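Open Day at the Comden Sports Ground

I had been meaning to get out to Comden ever since Lenuța Ardeleanu told me the old ground was opening its gates for visitors again, and in August I finally did, on the 38 bus with a sandwich and far too many layers for the weather. It drops you at the Allell stop, and from there you walk up past the Tudose bakery (go in, the cheese rolls are wonderful!) to the side gate.

Lenuța was handing out maps and gave me one of the last of them, and then she walked me around herself, which was kind of her with so many people waiting. She ran here as a schoolgirl and still talks about the place the way other people talk about their grandmother's house. I had expected something grander, I suppose, but I liked it right away. It is a big flat stretch of dusty brick red, with the white lines worn thin, and trees all along the far side with a plain beige building tucked in behind them. I could have stood there all afternoon.

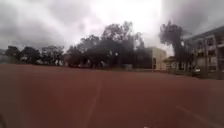

The clubhouse and the tea table

After the walk we went in for tea and a talk on the history of the club, which went on for 25 minutes and could have gone on longer as far as I was concerned. The membership stands at 214 these days, and there were old team lists pinned up along the hallway, so of course Lenuța had to find her own name and show everybody. The Cudinetti family had baked for the tea table and I came away with two slices of plum cake wrapped in a napkin.

Entry was free, and the next open day will be announced on the board by the side gate.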